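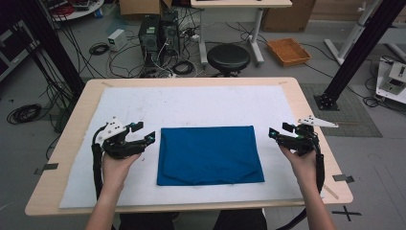
Grippers on either side of the folded blue cloth, lights on.

Reviews > Manipulation > Hand-held grippers

Gallberg hand-held gripper pair – two weeks of folding

Short version: good jaws, good lights, cables drive me nuts. Would buy again, maybe not at full price.

Posted Friday, July 21, 2023 by Genivaldo Guerra

Paid $790 for the pair. We'd been on the Cendeck ones since April and the left trigger was getting mushy, so Aleksi Honkanen ordered these to compare. Same table, same padded mat, same cloth. Nothing scientific. I do the folding, Aleksi watches the logs and complains.

Setup. Quick. One cable per gripper, plug in, wait for the light. Cyan-green, down by the jaws, easy to see while you work. On the Cendeck the light is on the back of the handle and you have to turn your wrist over to check it. Small thing but I check it all day.

Jaws. Best part. Angular, fairly narrow at the tips, and they get under a single layer of cloth without scooping up the mat padding too. Corners are fine. Thick hems are harder, you have to come in at more of an angle than feels natural. Got used to it by day three. Mojtaba Alipour has bigger hands than me and says the trigger sits too close, so try before you buy if you can.

Plates. The white triangular plates on top have little holes in them for mounting your own stuff. Nice. They stick out tho, and if you bring both hands in close for a center fold they knock together unless you keep them angled out. I clipped them constantly the first morning. No damage, just annoying clacking on every recording.

Weight. OK for an hour. After that I feel it in my thumbs. Cendeck is lighter, no contest.

Cables. Ugh. Thick, stiff, and they want to go where they want to go. I run one down each side of the table and off the front edge, which mostly keeps them off the cloth. A reach across the mat and the whole thing drags. Gallberg sells a thinner one but it was out of stock when I asked, and support took a while to anwser.

Reliability. 182 folds logged, two dropouts, both on the left one. Reseated the plug, fine since. Cendeck dropped more than that in the first week.

Tracking was steady for me with hands low and close to the mat. Lift fast and it lags a bit – you see it in playback more than you feel it.

Would I go back? No. Keeping the Cendeck pair as spares. If you mostly do boxes or cups the nicer jaws won't matter much, save the money. For cloth, get these and budget for cable clips.

4 out of 5. Loses one for the cabels.

Related reviews
Cendeck hand-held pair, long-term notes
Breltia wrist camera: first week
Cordeiro desktop arm, six months in
Padded table mats for cloth work, compared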